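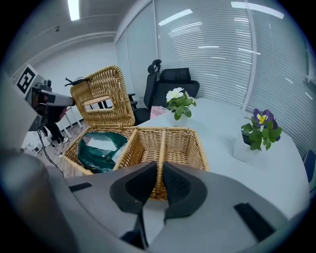
*Page last changed: August, 9:40 pm*

Rained until lunch, so the allotment was out. Spent the morning on the family recipes instead. I have 668 cards and loose sheets in the two boxes from my aunt, and I am typing them up in the order they come out. Got through 10 before my neck gave up. Three of them were the same plum cake with different amounts of sugar. I typed all three.

The card for the yeast dumplings has no flour amount at all, only "as much as it takes." I left it that way and put a note under it saying what I used in the spring. Next time I make them I will weigh it.

Jayanthi Mathew called at noon about the cookbook swap. She wants everyone to bring one dish from a book they are giving away. I said I would bring the bean salad from the Vávra book, and then spent half an hour looking for the Vávra book. It was under the bed with the winter blankets. The spine is going and page 40 is stuck to page 41, but the bean salad is fine.

Wicker things need dusting. A dry paintbrush works better than a cloth.
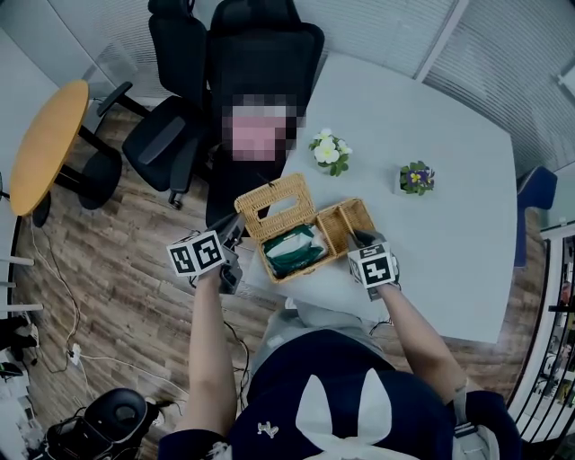 (edited August, the next morning, before coffee)

I left out supper last night. It was the lentil soup again, third time this month. I put the carrots in too early and they went to mush, and I added vinegar at the end, which helped. There is enough left for two lunches. I froze one.

Also left out the phone call from Plenda about the water bill. They had the old meter reading. I read them the new one and the woman said it would take 10 days to fix. I wrote her extension on the back of the envelope and put the envelope in the kitchen drawer.

Started the second volume of the Pavaron books before bed. It is slower than the first. There is a long chapter about a ferry and who owns it, and I had to go back twice to see which brother was talking. I will give it 40 more pages. If the ferry is still tied up by then, it goes in the swap pile with the others.

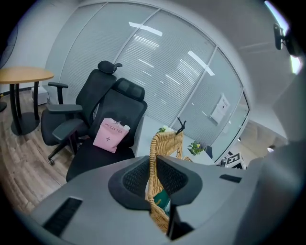 The swap pile is up to seven books now. Two are bread books I never used, and one is a guide to pickling that I used once, for onions. I thought about keeping that one. The onions were good, but I know the recipe by heart and it is only vinegar, salt, sugar and bay leaf.

To do tomorrow: beans in to soak before bed, call the dentist, glue for the spine, string for the tomatoes. Return the big pot.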